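Notebook, Pearce bench, February

08:40. Restarted the fabric dye fastness run on the Pisach cotton. Bath at 600 ml, swatches weighed dry before loading. Yvonne Bunting wants both mordants repeated; the first alum set was rinsed in hard tap water and the readings are no use. Used deionized this time.

09:25. Alum swatches in. Bath held at 75 C on the small hotplate. The controller overshoots by a degree or two on the way up, then settles. Left it alone.

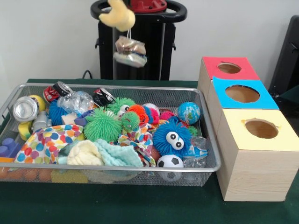 10:10. Pulled the first swatch. Color even on the face, paler along the selvage. Suspect leftover sizing. The Clomgate bolt was scoured twice and does not show this, so the next Pisach lot gets a second scour with soda ash before anything else is changed.

11:30. Iron set in, same volume, 600 ml. Shade went gray-brown quickly. Stirring by hand is too uneven to compare between baths - need the paddle back from Colin Greenwood.

Lamp counter read 3,059 hours at the start of the light exposure. Masked half of each strip with card and foil tape. The old tape left adhesive on two strips, both discarded.

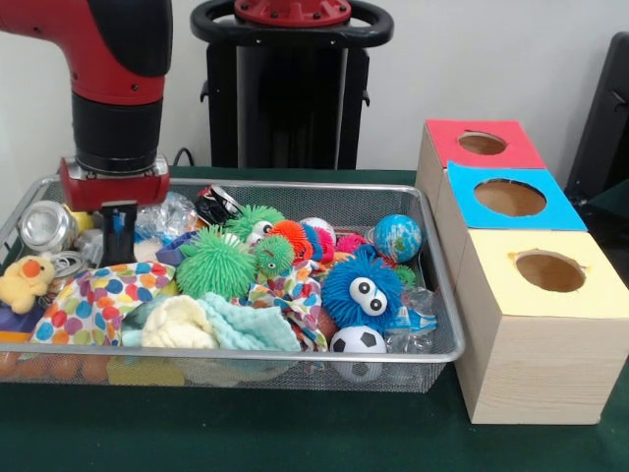
14:15. Wash test on the alum strips, neutral soap, no bleach. Slight staining on the adjacent white cloth. Graded it 4 by eye against the gray scale; Yvonne graded the same strip 3-4. Recorded both. We should grade under the cabinet light and not by the window.

15:50. Iron strips feel harsher than alum after drying. No tensile figures yet, the Prikis tester is still out for calibration.

To do:
Second scour on Pisach lot
Ask Colin for the paddle
Relabel the iron stock bottle, ink is running
Check masked strips at next lamp reading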